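Flikon Drawer Set: README and recording rules

Welcome, and thank you for taking the time to read this before you open the archive! The Flikon set holds 1,982 episodes of a robot arm opening, filling and closing small drawers, and it's meant for people who train or test manipulation policies. Buppha Pongsiri wrote the first version of these rules, Nilton Taipe has been adding to them ever since, and I (Zubaida) keep the file tidy.

Setting up the cabinet

Every episode begins with the cabinet square to the arm and the floor tape left exactly where it is. Please don't peel the tape up, even if it looks tired. If a corner lifts, press it back down and write that in the log. Things on top of the cabinet should be spaced well apart, so the fingers can come down next to one without brushing its neighbor.

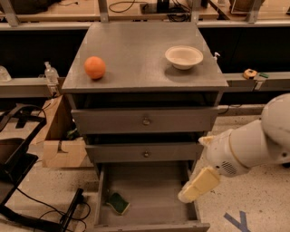

Drawer task: bottom drawer open with the sponge inside, orange and bowl on top.

During an episode

Keep hands out of reach of the arm from the moment the operator says "live" until they say "parked." We stop at 60 seconds whether or not the task is finished, and unfinished episodes stay in the set with the label "incomplete" (they are some of the most useful ones we have, so please don't filter them out without a look). A drawer that sticks gets one more try and then a note. Never force it.

Cables on the floor are checked before each block of 13 episodes. Shagufta Bhutto asked for this one, and she was right to.

Labels and known gaps

Object names come from a fixed list in labels.txt. The 300 episodes recorded in June use an older list, where "sponge" and "scourer" are both allowed. Bushra Marwat is merging the two, and the corrected labels go up on 25th July.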